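**Checked tablecloth at the snack table – keep it or ditch it?** (January 2023)

**pemunon_kitchen** wrote:

Hi everyone, I've been reading this board since December and finally have something to ask, so bear with me because I do go on a bit. I've been looking after the snack table in our shared space, and I started putting a cloth on it. Pale pink and cream check, nothing fancy, but I love how it softens all that white and gray! The trouble is that people eat fruit there all day long, and you know what strawberries do to a light fabric. My sister thinks I should give up and go to a wipe-clean cover. I'm dragging my feet. What would you do?

---

**dristau_dots** wrote:

Oh, keep the cloth, please keep the cloth! I ran a tea table at our community hall for 14 years and the minute we switched to plastic it felt like a bus station. Cotton comes clean if you catch the stain early. Cold water from the back of the fabric, a dab of dish soap, leave it alone for a while, then wash as usual. Hot water is what sets fruit juice, at least it always did for me.

Could you post a picture so we can see the setup? It's hard to give advice on a table I can't see.

---

**pemunon_kitchen** wrote:

Of course, and thank you for the kind welcome! I put the berries out on their own small plate, and I've left the bottle with the orange label standing by the big plate so you get the real everyday version.

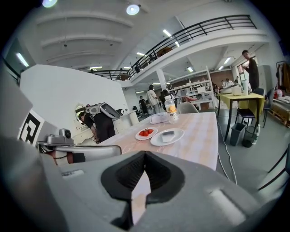

*Strawberries, the orange-label bottle and the checked cloth, with the oval mirror on the partition behind.*

I'm fond of that mirror, by the way. It makes the curved wall feel a little less like an office.

---

**zotham_hal** wrote:

Sweet table, and the berries look lovely and red against that pink. I'm going to be the grump, though, and side with your sister. In a shared space the cloth is one more thing to wash, and it will always be in the wash on the day you want it. We did the math at our place and had people coming by the table 1,000 times in a season. A cloth doesn't stand a chance against that.

Also, I'd tuck up that white cable hanging off the right side. It trails onto the floor, and one foot through it would ruin somebody's afternoon. A couple of adhesive clips under the tabletop would do.

---

**dristau_dots** wrote:

Hal, I respectfully disagree, and I say that with a lot of affection. You buy two cloths and swap them, and then one is always clean. I do agree with you about the cable.

One small thing from me: is that gray thing on the larger plate a sponge? If so, I'd give it a home somewhere else. I like a serving plate to stay a serving plate, and a soap dish costs next to nothing.

---

**pemunon_kitchen** wrote:

You're both right about the cable, I'm getting clips this week. And fair point on the plate, Dots, I'll find it a little dish of its own.

Two cloths is such a simple idea that I feel silly for not thinking of it. Does it matter if the second one is a different pattern? I saw a blue stripe I liked – but I worry it would look cold with the floor being gray.

---

**zotham_hal** wrote:

Stay with the pink. If I have to lose this argument I'd like to lose it to a cloth that goes with strawberries. I still say wipe-clean, for the record.

---

**dristau_dots** wrote:

Same pattern, and wash them together the first few times so they fade at the same speed. Let us know how the clips hold!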